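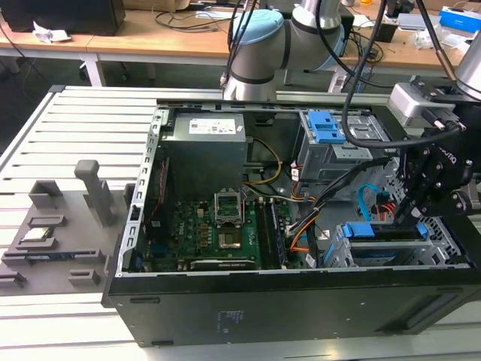
Progress report to the Allside fund: computer refurbishment and parts recovery, Tekov workshop
Period covered: up to the end of November

Summary

We said in the application that old office desktops could be stripped, checked and either rebuilt or sold on for parts at a cost that made sense. After this period I am less sure of that than I was when I signed the form. The work is getting done. Whether it is worth doing in the way we proposed is a question I would like the fund to look at with us before the second payment goes out.

What was done

We took in 68 desktop cases from the Genodden offices. All have been opened, and all have had the hard drive dealt with in line with the agreement, which was the one thing Genodden cared about. Of the 68, only 11 have so far been put back together as working machines. The application spoke of half. I did not write that figure, but I agreed to it, and it was too hopeful.

The rest are in stages. Some have the power supply, fan and drive still in place and need only a decision. Others have been emptied down to the bare chassis and the metal has gone to Šindelář, who pay by weight and do not pay much.

Hard drives

Drives come out first. The cages at the bottom of the case are the easy part of the job on most models, and on a good day they hold nothing up. Screws are another matter. People who serviced these machines before us used whatever was in the drawer, and we have met several kinds in a single case.

A drive that passes its check is wiped and goes on the shelf. One that fails is destroyed and logged. I have been asked whether the good ones could be sold separately. They could, but the price for used drives of this size is poor, and I would not want any income from them written into next year's budget.

Boards and processors

This is where I think the plan was weakest. We assumed that a processor and a board would be worth more apart than together. For most of this batch they are worth little either way. Taking a processor out means opening the retention frame over the socket, and a careless hand at that point can ruin the board. We lost four boards in this manner in the first weeks. The losses stopped when we slowed down, and slowing down is the reason the rebuild figure is so low.

The Dell cases raise a further problem. Their boards and power supplies tend not to move happily into other makes of case, so parts recovered from them are mostly good for mending other Dells. That is fine while the Genodden stock lasts. It is not a market.

Power supplies and fans

Better news, though I would keep it in proportion. Most supplies tested so far are sound and the fans only want cleaning. We have stopped unplugging fans that run quietly, as it saved no time later and gave us loose wires to trace. Supplies without a readable label are put aside and not reused, whatever the tester says about them.

The bench

The workbench bought with the first payment has been adequate. I would not choose a slatted top again. The grooves between the slats collect small screws, and time is lost each afternoon getting them out. A plain mat over part of the surface would probably cure it, and I have asked for one from the running costs.

Spending

We are within budget, but this should not be read as good management. We are under because fewer machines were rebuilt and so fewer replacement parts were bought. Had we hit the promised number we would be over. Storage is costing more than planned, and will go on doing so while there are half-stripped cases on the racks.

What we ask for

We would like to drop processor recovery from the targets except where a board is already dead. We would also like the rebuild target set again, this time from what one bench can finish in four weeks, which we can measure in the next period. I would rather report a small number that is right.

If the fund prefers to keep the targets as they stand, we will carry on with them, but I expect the next report to say much the same as this one. The parts log and the drive destruction records are available on request. Šindelář have still not sent their last two weight tickets, so the scrap income line in the accounts should be treated as provisional.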